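Tullirham Swap & Sort Board > Home > Kids' stuff and storage

Topic: One big bin or lots of little ones? (dinosaurs, mostly)

drawer_of_cables
Posts: 659
Started 2024-02-24

We are in the middle of a household dispute and I'd like strangers to settle it.

My husband wants every toy in one big open bin. His case is that cleanup takes four minutes and a five-year-old can do it. I want small labeled boxes, on a shelf, with the dinosaurs in one, the vehicles in another, and so on down to a box called PARTS, which I admit is where my system goes to die.

We tried mine from September until New Year's. The labels held up beautifully. The contents stopped matching them by Halloween. I opened VEHICLES last week and found half a sandwich bag of gravel, a stethoscope and a triceratops.

So now I'm wobbling. Has anyone gone back to the one big bin and lived to post about it? Plastic dinosaurs are the bulk of the problem, if that changes your answer.

pegboard_pam
Posts: 3,786

Little ones. Always little ones. A big bin is a landfill with handles.

The mistake is the lids. Take the lids off. A child will put a thing in an open box and will not, under any circumstances, take a lid off, put a thing in, and put the lid back. I don't do it either and I'm 61.

Mathis Gaillard
Posts: 552

Big bin. I run the Gaillard secondhand table at the April swap and I see what comes out of both kinds of homes. Small-box families bring me complete sets with one piece missing, and they apologize for the missing piece for ten minutes. Big-bin families tip the whole thing out on the table and leave whistling.

drawer_of_cables

Mathis, that is the most persuasive thing my husband has ever heard and he's not even on this forum. I read it to him. I regret it.

pegboard_pam

Mathis, who sorts it once they've left whistling?

Mathis Gaillard

I do. I didn't say it was a perfect system.

soupspoon
Posts: 1,250

We do one big bin, wide and shallow, and a strict limit on what goes in it. When you can see the floor of the bin you're fine. When you can't, something goes in the attic box. My kid accepts this from the bin in a way he would never accept it from me.

Depth is what kills you. Ours was a deep hamper thing for a year, and everything he wanted was at the bottom, so everything he didn't want ended up on the rug on the way there. Same toys in something wider and he can find the one he's after without excavating. 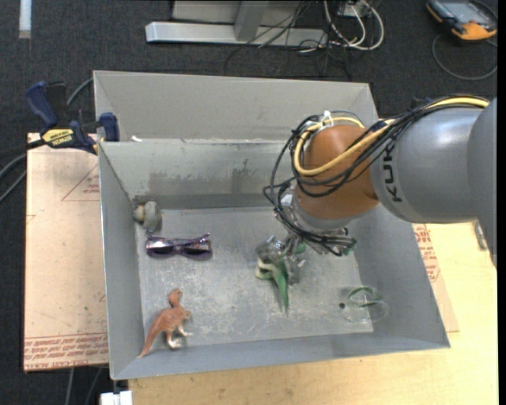
Dinosaurs, one upright-ish and one on its side, plus sunglasses.

Plenty of floor showing between things, which is the whole trick. I will defend sunglasses in with the dinosaurs until I drop. They live in there. If I put them in the drawer by the door with the other sunglasses they'd be asked for at bedtime, with tears.

Léonie Lemaire
Posts: 88

The orange-brown one has the correct attitude to cleanup. Flat out, feet in the air (well, sideways), waiting for someone else to deal with it.

What's the little gray and beige thing in the back corner by the sunglasses? I keep looking at it. I want it to be an elephant but I don't think I've earned that.

soupspoon

I'm not going to tell you, I've enjoyed three people guessing. My sister said a teapot.

Léonie Lemaire

It is not a teapot. I withdraw the elephant. Possibly a snail?

pegboard_pam

That's a very handsome amount of toy for a bin that size. My objection is that no child in recorded history has stopped there. Come back in a month when it's full to the rim and there's a banana in it.

Also the bottom's all scuffed. Put some shelf liner in, it costs next to nothing and it'll cut the noise by half.

soupspoon

The scuffs are staying. Liner gets peeled up by small hands and becomes a toy, and then the liner has to go in the bin.

pegboard_pam

Tape it.

soupspoon

Then the tape becomes a toy. Pam, have you met children?

pegboard_pam

I raised three and there was liner in everything.

tidewrack
Posts: 140

Can I go back to the original question, because I think drawer_of_cables is asking two things. One is where the toys live and the other is how a kid finds the one he wants. Small boxes are good at the second one if you can read. Mine can't. For her the label DINOSAURS is just some lines on a box, so she opens all of them, and then you've got the big bin anyway, only it's your living room floor.

We stuck one toy from each group on the front of its box. Zip-tied a stegosaurus right to it. Worked very well for two weeks, until she wanted to play with that stegosaurus and no other.

drawer_of_cables

Oh no. Of course she did.

tidewrack

I cut it free. There was a small ceremony.

Mathis Gaillard

For dinosaurs in particular I'd say wide and shallow too, now that soupspoon brings it up. It's the tails. Long thin tails get wedged down the sides of anything narrow, and then you pull and they bend, and once a tail has a bend in it I can't get a dollar for it. You can sometimes fix one with a bowl of hot tap water — dip it, straighten it, hold it under the cold tap. Test on an ugly one first. Paint on the cheap ones can go cloudy.

Léonie Lemaire

Seconding the hot water. It rescued a brachiosaurus of ours who'd been looking over his own shoulder since the summer.

I'm a small-box person by temperament, by the way, I just have a big-bin apartment. We bought the Larnora shelf with the pull-out trays and it's lovely if your child owns nothing taller than a coaster. Anything with a neck has to lie down. We ended up with the Cetavholm tub next to it, and the trays are full of batteries and stamps now.

drawer_of_cables

Which size Cetavholm? They had two when I looked and the photos were taken by somebody who hates scale.

Léonie Lemaire

The lower one. The tall one is an umbrella stand that's been told it can be anything.

pegboard_pam

I have four of the tall ones and they are excellent for wrapping paper.

soupspoon

Whatever you buy, get one with sides that slope out. Straight sides and the small stuff gets into the corner where you can't get your fingers under it. Slope and you can sweep it out with the flat of your hand. Also they stack inside each other in the garage when you give up and buy another kind.

tidewrack

"When you give up and buy another kind" should be the name of this section of the board.

drawer_of_cables

OK. Report from the field. I bought nothing. I took the under-bed box that had the spare blankets in it (wide, low, slopey, it was there all along) and put it in the middle of the rug. Dinosaurs went in, plus whatever he argued for, which came to one mitten, a measuring cup and his dad's old watch. Everything else is up on the closet shelf and he can trade.

He traded twice before lunch. The second time was to get back the thing he'd traded the first time. But you could see the bottom of the box all day, and cleanup was four minutes, which I timed and am keeping to myself.

The labeled boxes have been promoted to my craft stuff. They look wonderful. I can't find my scissors.

Mathis Gaillard

Try VEHICLES.

pegboard_pam

Blankets are now where?

drawer_of_cables

Pam, please.

pegboard_pam

I'm only asking. You've moved a pile from one place to another and called it a decision.

Léonie Lemaire

I've been doing that since college and it has a very nice effect on a room.

soupspoon

Good start. Do the attic swap on the same day every week or it slides. And if the measuring cup goes missing at the weekend, let it. Ours has been a dinosaur bathtub since the fall and I've learned to eyeball flour.

Léonie Lemaire

Is it a tortoise?

soupspoon

Léonie, go to bed.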